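Residents of Vallach were given 90 minutes to leave when the shelling moved closer to the river crossing in November, according to Najwa Rawashdeh, who coordinated the evacuation to Plero.

“The order came at 6 in the morning,” she said. “We had two buses, and the road through Neagu was already closed to civilian traffic.”
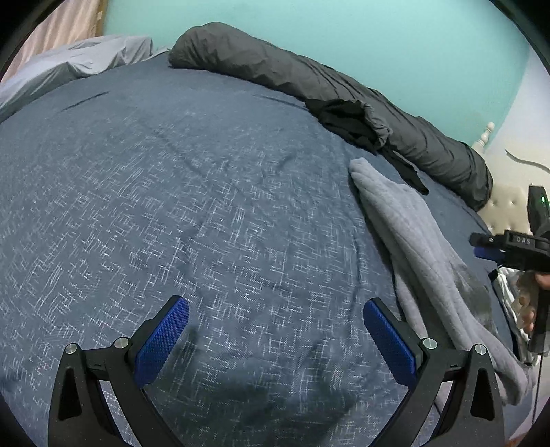 Rawashdeh said 1,758 people are now registered in Plero, most of them placed with families. Hosts were asked to provide a separate bed and bedding for each adult – a sheet and a duvet or blanket, like the blue sheet and dark grey cover in the first photo. Tents were ruled out before the first frost.

She declined to comment on military positions near Hendo, but said the ceasefire there had not changed conditions on the road.

“Drivers still wait for clearance at every checkpoint,” she said. “The monitors tell us one thing and the soldiers tell us another.”

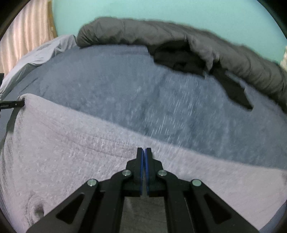
Asked when people could return, Rawashdeh said no date had been discussed. The fields on the east side of Vallach have to be cleared of mines first, and the bridge carries only foot traffic.

“Some want to go back tomorrow,” she said. “I tell them to wait for the engineers.”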